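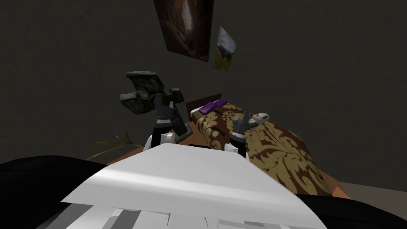
Two pictures hung at different heights on a dark gray wall, the smaller one tilted

**Picture hanging** is the mounting of framed or panel works on an interior wall by means of hooks, wires, rails, or brackets. The term covers both the hardware and the rules used to set height and spacing.

## Hardware

The simplest fixing is a steel hook held by an angled nail. The angle directs part of the load into the wall and lowers the risk of pull-out. Heavier works are carried by screws set in a stud or by expanding anchors. The Vachon hook, a two-nail pattern, is rated for loads of up to 40 pounds in plaster.

Rail systems use a molding fixed near the ceiling, from which cords or rods are suspended. The works can be moved without new holes in the wall. Rails were common in houses with lath and plaster walls, where repeated nailing cracked the surface.

## Height and spacing

Galleries usually set a fixed centerline and align the midpoint of each work to it. In homes the reference is more often a piece of furniture, such as a bed or sofa, and the lower edge of the frame is measured from its top. Works of unequal size may share a centerline, a top edge, or a bottom edge. Staggered hanging uses none of these.

## Tilt

A work hung from a single point can rotate in the plane of the wall. Causes include an off-center wire, vibration from doors, and uneven frame weight. Two hooks set apart on the same level largely prevent rotation – a practice standard in museums. Rubber bumpers on the lower corners add friction.

Forward tilt, in which the top edge leans away from the wall, depends on how far below the top of the frame the wire is attached. It was once used on purpose to reduce glare on varnished surfaces.

## Surveys

Adaeze Okoro examined 1,067 hung works in houses in Rurnis and Proltside, with results published in December 2018. Single-hook works were out of level more often than two-hook works in both towns. Works hung from rails were recorded separately.

## See also

- Picture rail
- Salon hang
- Sturanum molding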